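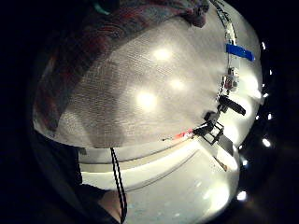 *Patterned fabric against a white mesh panel, from the gripper-mounted camera.*

**Grosta opens orders for the Gitadar hand-capture kit**

Grosta has opened orders for Gitadar, a kit for recording two-handed work with soft goods. It replaces the Trultinon, and first units ship in May. 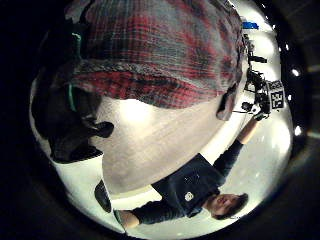
Each Gitadar set has a wide-angle camera for close work and printed markers for position tracking. Markers must face outward to be read, as does the square black-and-white one on the black handheld rig gripped by a person in a navy sweatshirt. A set records for up to six hours.

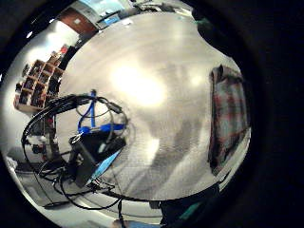

Glare is the usual cause of lost detail at short range. The new exposure control works on each part of the view separately – a glossy grey surface with a blown-out white spot can share a shot with muted plaid cloth. In tests at Awan, 431 of 839 folding runs were made under direct ceiling light.

"Cloth is a hard case, as its shape changes with every grip," said Hammad Orakzai, product lead at Grosta. "We wanted both hands and the table on one clock."

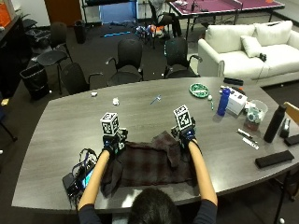
Clock drift between units is held below 17 milliseconds. Recordings are saved in an open format, and the Trultinon mounts still fit.

Prices are available from the Grosta sales desk.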